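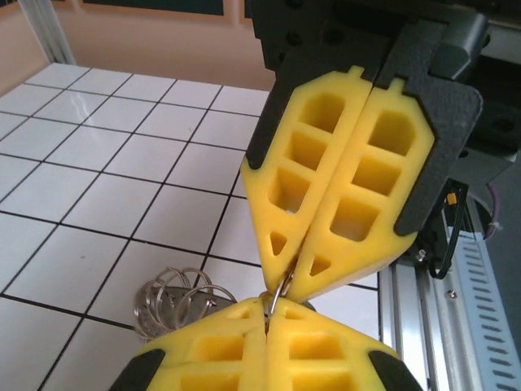 Four yellow fingertips, one small metal ring.

Soft Fingers and Hard Feelings
March 12, 2024

I spent most of the winter being rude about soft fingers. My position, which I shared freely with anyone standing near the coffee, was that a floppy triangle full of holes could pick up a lemon and that the world already had people for lemons. Then Musyoka Bakilana bet me lunch that I couldn't tell which set would do better on a metal ring, and I bet on hard fingers, with confidence, in front of witnesses.

So we ran the handoff test. One arm picks up a ring from the table and the other arm takes it. That's the whole job. A child of three can do it while asking for a snack. Two arms, a Tymoshchuk controller and a grown man with opinions needed most of a week.

The hard set went first, because I was buying lunch otherwise. On the table it was lovely. Stiff fingers go where you send them, and when they close on thin steel you know how wide the gap is and can believe the number. The trouble came at the handoff. Two stiff grippers holding the same stiff ring will both insist they're right, and if the arms disagree by even a little, the ring leaves. We found one behind the monitor. I am still hearing about it. 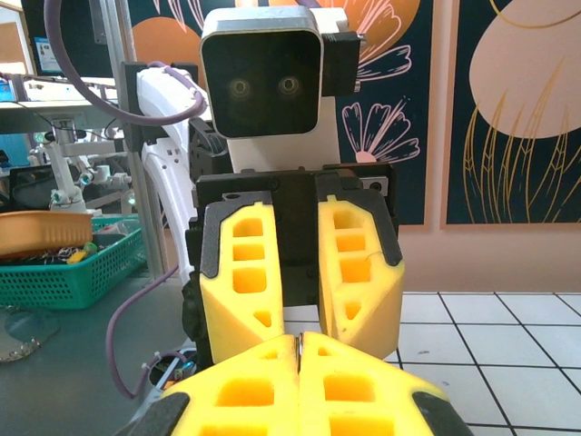
The soft set had the opposite temperament. Picking up was a mess, at least at first. The tips bend when they touch the table, so the fingers splay a bit and slide over the ring you want, or they come up proudly holding two. I spent a whole afternoon raising and lowering the approach height until it behaved. After that the handoff just sort of happened. If the second gripper arrived a little off, the fingers gave, everybody settled down, and the first one let go. I watched this with the expression of a man pricing sandwiches.

We stopped at 961 tries across both sets, a number with no meaning beyond the fact that Musyoka wanted to go home. Final score: hard fingers won the pickup, soft fingers won the handoff, and the handoff was the bet. I asked for a recount of the terms. Denied.

A few notes for anyone about to repeat this and save themselves the lunch:

Wrist cameras are wonderful until the fingers close. Then you have a very good view of your own fingers. We ended up trusting the wrist view for the approach and the fixed one for deciding whether the handoff had worked.

Bright yellow turns out to be a fine color for a finger. Steel is shiny and white tile is shiny, and the yellow at least gives you one thing in view you can find without squinting.

Strap your cables for the worst pose you can think of, then think of a worse one. I lost a morning in December to a cable tugging on a wrist, and I blamed the controller in an email to Tekalon that I would now like back.

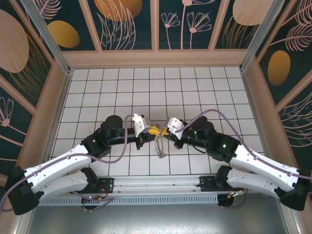 Which fingers should you buy if you can only afford one set?

Soft ones, if two arms will be passing things to each other. If a single arm is picking small parts off a table and setting them down somewhere exact, get the hard ones and enjoy being right for once.

Ctibor Polák, who read a draft of this, thinks the fair test would be one hard gripper handing to one soft gripper. He is probably correct and I resent it. The spare fingers are in the drawer, so I'll try it next week, with no money and no food riding on the result. Musyoka ordered the large.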